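Noticias del club de robótica: el equipo Fan y la mesa de dos brazos

Por Marloes Geerts, coordinadora de los talleres de tarde 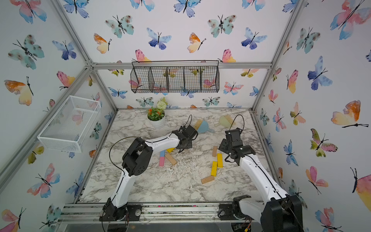
El equipo Fan se formó el otoño pasado, con seis alumnos del segundo curso y una pregunta muy práctica: ¿cuánto puede aprender un robot si se le enseña la misma tarea muchas veces, con paciencia y sin trampas? Para responderla, los alumnos escogieron las tareas domésticas pequeñas, porque todos las conocen y porque en ellas los errores se ven enseguida. La primera parte del proyecto trata de ordenar piezas, y la segunda, de limpiar. Los bloques planos, azules, rosas, amarillos y de madera natural, sirven para la primera. Las migas blancas que quedan repartidas sobre la superficie de mármol pertenecen a la segunda, igual que los dos recogedores con sus cepillos, que esperan al fondo de la mesa. Un alumno propuso al principio usar arroz, pero los granos entraban en las ranuras del perfil de aluminio delantero y costaba mucho sacarlos.

Trabajamos los martes y los jueves en el aula grande de Zanach, desde las cuatro y media hasta que cierran el edificio. Cada sesión empieza igual. Dos alumnos revisan los cables y los tornillos de las bases, otro coloca los objetos según una ficha sorteada y un cuarto abre el cuaderno. Los demás preparan los datos de la sesión anterior. Al principio yo quería que todos rotaran cada semana, pero el grupo me pidió turnos de dos semanas, y debo reconocer que tenían razón: con una sola semana no daba tiempo a acostumbrar la mano.

Digo la mano porque en este proyecto los brazos aprenden por demostración. Una persona los guía a distancia, el ordenador guarda los movimientos y después un programa intenta repetirlos en una situación parecida. Hasta hoy el equipo ha guardado 1,325 demostraciones. De ellas, 706 son de ordenar bloques, y las otras son de limpieza o de ejercicios más sencillos que hicimos en invierno para aprender. El objetivo es llegar a 2,000 antes de la muestra de diciembre. Parece mucho, pero una demostración buena dura menos de un minuto. Lo que cansa es volver a colocar todo entre una y otra.

La parte de los bloques va bien. El programa ya junta dos piezas por el lado corto con bastante seguridad, y falla sobre todo cuando una pieza está en diagonal y debajo del otro brazo. La limpieza es más difícil de lo que habíamos pensado. Un brazo tiene que sujetar el recogedor contra la mesa mientras el otro barre, y si el primero levanta un poco el borde, las migas pasan por debajo. Pei-shan Chien, que en primavera se encargó de esta tarea, escribió en el cuaderno una observación que desde entonces leemos a los alumnos nuevos: «Primero se baja el recogedor, después se espera un segundo, y solo entonces se mueve el cepillo». Con esta espera tan corta, los resultados mejoraron mucho – y también nuestra paciencia.

Muchos padres preguntan por las mariposas. Los paneles los eligió el grupo por votación, contra mi opinión, que era poner un fondo gris. Además de ser más alegres, plantean una cuestión seria: un programa entrenado siempre delante del mismo dibujo puede fijarse en el dibujo y olvidar los objetos. Por este motivo, en otoño cambiaremos el fondo durante un mes y compararemos los resultados. La planta de flores rojizas y la cesta negra de alambre se moverán también de sitio, con un calendario que están preparando los alumnos.

Hay otras noticias más breves. La empresa Seltik nos ha ofrecido un descuento en las piezas de repuesto, y hemos pedido dos juegos de dedos para las pinzas. El programa de control que usamos, Kindirley, se ha actualizado en todos los ordenadores del aula; quien lo tenga instalado en casa debe actualizarlo también, porque los archivos antiguos no se abren en la versión nueva. Seguimos buscando un disco externo, puesto que el nuestro está casi lleno. Si alguna familia tiene uno que no usa, lo recibiremos con mucho gusto.

La cuota del próximo curso será de 200 euros por alumno e incluye el material. Hay plazas para cuatro personas nuevas y no hace falta saber programar. Sí pedimos asistir a las dos sesiones semanales, porque el trabajo de cada día depende del anterior. Habrá una tarde de puertas abiertas el miércoles 28 de julio de 2021, a partir de las cinco, y los visitantes podrán guiar los brazos con ayuda de un alumno. Las inscripciones se hacen allí mismo o por correo, en la dirección habitual del club.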